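Readers wanted for the Whiteley Winter Reading Round

I have my doubts about reading challenges. Most of them reward people for finishing short books quickly and posting a photo of the cover. The Flikodstead Library has asked me to run one anyway, so I'm looking for 24 adults who will read slowly and argue a bit.

The list is translated novels only, six of them, starting in February. None is over 617 pages. I make no promise that they'll broaden your mind - one or two may bore you, and I'd like to hear about it if they do.
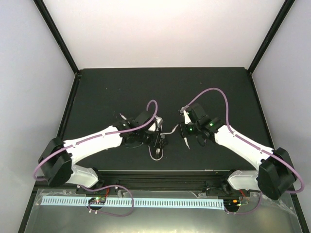
What we ask

Read at least four of the six. Write 200 words on each, in your own words, and please leave the publisher's blurb out of it. Star ratings go straight in the bin. Come to two evening talks at the Stindamgate branch, 7 pm start.

You don't need a blog, a degree or a favourite author. If you have reviewed for Pruker, say so, and I'll try not to hold it against you.
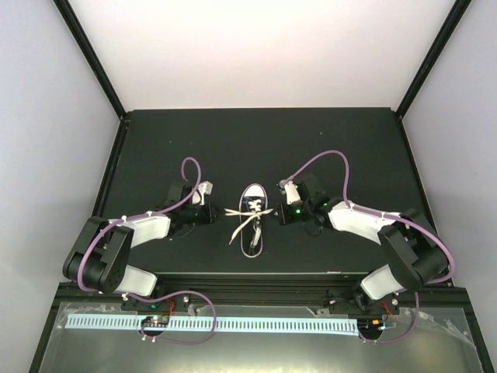

Two arms, one canvas shoe, laces crossed.

What you get

Loan copies of all six books, tea, and your notes printed in the spring booklet. There's no fee and no prize. I've yet to see a prize improve anybody's reading. 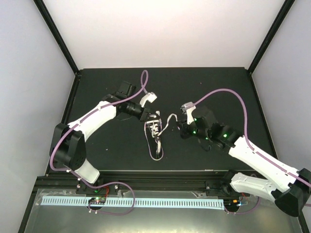 How to apply

Send a paragraph about a book you gave up on, and why, to Ryan Hebden, PO Box 2234, Whiteley. Apply before the end of January.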